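Work and Machines, week 7 handout
The delivery carts at Fendomside

These are my notes from the lecture, tidied up a bit for anyone who missed it (and for those of you who were there but had the seats at the back, where I gather you can't hear a thing). The reading for next week is at the bottom.

I started with the question I always start with, so write it on your own copy: whose day is different now, and at what time of day? I ask it that way because "what does automation do to jobs" is far too big for one afternoon, and we end up swapping opinions. Ask about a quarter past six in the morning and people start telling you things.

Our case this week is Fendomside, a seed and nursery supplier with its packing sheds at one end of the site and its growing plots at the other. Between the two there's a lot of plain outdoor distance, and until fairly recently everything that crossed it went by van: trays, labels, tools, lost gloves, the lot. Now most of it goes on small wheeled carts made by Kirkisov, which drive themselves along the site roads at a brisk walking pace. I spent a good part of April there, mostly getting in the way.

What the job was before

The van drivers weren't only drivers, and this is the bit I'd like you to hang on to. When I asked what the work involved, I was told "driving the van", every time. Then I rode along. In one morning the driver carried a message about a broken tap, noticed that a gate had been left open, took somebody's lunch up to the far plots and told the shed which crew was running behind. None of it was in the job description, so none of it was in the plan when the carts came in!

You'll remember the term for this from week 3: articulation work, the fiddly stuff that holds the official work together. If you want an exam-free way of spotting it, look for whatever goes wrong in the first fortnight after a machine arrives.

What went wrong in the first fortnight

Messages, mainly. The crews on the plots had no idea what was coming or when, and the shed had no idea whether it had got there. The firm bought a dispatch screen called Waltico, which shows each cart as a dot on a map, and that helped with the second problem and did very little for the first, as the screen is indoors and the crews aren't. They ended up with radios. I rather like that: a new fleet of self-driving carts, and the thing that made it usable was a box of radios.

The carts were also stopping a lot. Each one carries up to 300 kilos and is (quite rightly) very cautious, so it halts when it isn't sure of what's in front of it. Somebody then has to look through its camera and decide whether it can go on. In the first month the site logged 614 of these stops. Some 500 of them were cleared from the desk with a single click, and the rest needed a person to walk or drive out.

What the job is now

Two of the former drivers moved to that desk. They call it "minding", and I've taken the word over for this module because it's better than anything in the textbook. Minding is an odd sort of work. You sit and look at a road, and for long stretches the road is all there is to look at.
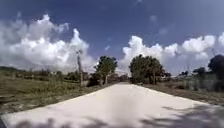 One of the minders told me she used to come home tired in the legs and now comes home tired in the eyes, and that she sleeps worse. She also said she wouldn't go back to the van in January for any money. Please keep both of those in your essays! I get a lot of essays where the worker is either rescued by the machine or ruined by it, and hardly any where she's warmer and more bored.

There's a skill question too. She's quick at telling a shadow from a pothole because she drove those roads for years and knows where the potholes are. A new starter wouldn't. The firm's answer is the Siriwan scheme, where new minders spend their first 2 weeks out on foot with the carts before they touch the desk. It's a decent idea and it costs money, and I'd keep an eye on whether it survives the next round of budgets.

For the seminar

Pick a job you've done yourself, paid or unpaid, and write down everything you did in one hour of it, including the things you weren't asked to do. Then mark the ones a cart could take over. One side of paper is plenty.

Reading: the chapter on monitoring work in the course pack, and your own week 3 notes on articulation. Skip the appendix unless you like tables.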